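NOTAS PARA LA CHARLA — "Tu archivo familiar cabe en una caja de zapatos (y se puede perder igual)"

Antes de empezar: agua, mando de las diapositivas, móvil en silencio. Saludar a Elżbieta Pawlak, que me invitó y que seguramente estará en primera fila tomando apuntes.

Arranque

Buenas tardes a todos. Empiezo con una pregunta y quiero manos arriba: ¿quién tiene en casa una caja con fotos sin ordenar? (esperar, siempre se ríen). Vale. ¿Y quién tiene una carpeta en el ordenador que se llama "fotos nuevas" y que ya no es nueva? Ahí levanto la mano yo también.

Contar lo de mi tía. Cuando vaciamos su piso en agosto aparecieron casi 300 fotos en papel, cartas, dos libretas de recetas y un sobre con negativos. Todo se podía mirar, todo se podía tocar. En cambio, de sus últimos años no encontramos casi nada, y eso que se pasaba el día haciendo fotos con el teléfono. Pausa aquí, no correr.

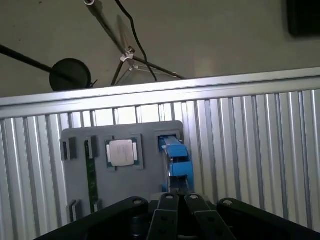 Primera parte: decidir qué se guarda

Mi consejo más impopular: tirad. De las 7 fotos del mismo pastel de cumpleaños, quedaos con una. Yo tardé tardes enteras en aceptarlo y todavía me cuesta, sobre todo con las borrosas donde sale alguien que ya no está (esas las guardo, qué queréis que os diga).

Leer la frase de Danuta Domański, que me dio el taller donde aprendí todo esto: "Una foto sin nombres es una foto de desconocidos con retraso". Me encanta. Dejarla en el aire un momento y luego bajar a lo práctico: lápiz blando, por detrás, quién, dónde y el año si se sabe. Si no se sabe, un interrogante. Bolígrafo no, por favor, ¡que se marca por delante!

Ojo si preguntan por álbumes autoadhesivos: sí, sacad las fotos de ahí, con hilo dental y mucha paciencia. Si se resiste, se deja y se escanea la página entera.

Segunda parte: nombres de archivo y copias

Esta es la parte árida, meterle ritmo. Año, lugar, personas, en ese orden siempre. Ejemplo en pantalla: 1974_Puleck_abuelos_estacion. Explicar que Puleck es el pueblo de mi madre y que tenemos cuatro estaciones de tren fotografiadas y ninguna identificada del todo.

Copias: tres. Una en el ordenador, otra en un disco aparte, la tercera en casa de otra persona. Mi hermano guarda la mía y yo la suya, y así además nos obligamos a vernos. Lo de la nube, a gusto de cada uno — yo la uso, pero no la cuento entre las tres.
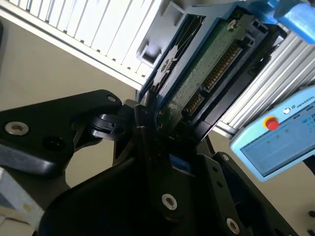
Y una vez al año, abrirlas. Abrirlas de verdad, pinchar en unas cuantas fotos al azar, ver que se cargan. Yo lo hago cuando cambio la ropa de temporada, porque si no lo ato a otra cosa se me olvida. (Si voy mal de tiempo, saltar directamente a las voces.)

Tercera parte: las voces

Lo que más echo de menos no son las caras. Es mi tía contando lo del perro y el obispo, que lo contaba distinto cada Navidad. Así que grabad. El móvil encima de la mesa, una foto vieja delante y "¿este quién era?". Con eso hablan una hora. Nada de cuestionarios, que se ponen tiesos.

Si el ambiente acompaña, poner el audio corto de mi madre. Comprobar el volumen ANTES, que la última vez casi dejo sorda a la mesa de las galletas.

Para cerrar

Deberes para esta semana: una caja, una tarde, un lápiz. Quien quiera traer sus fotos, me quedo hasta las ocho junto al escáner. Dar las gracias a Elżbieta y recordar que las hojas con el modelo de nombres están en la mesa de la entrada.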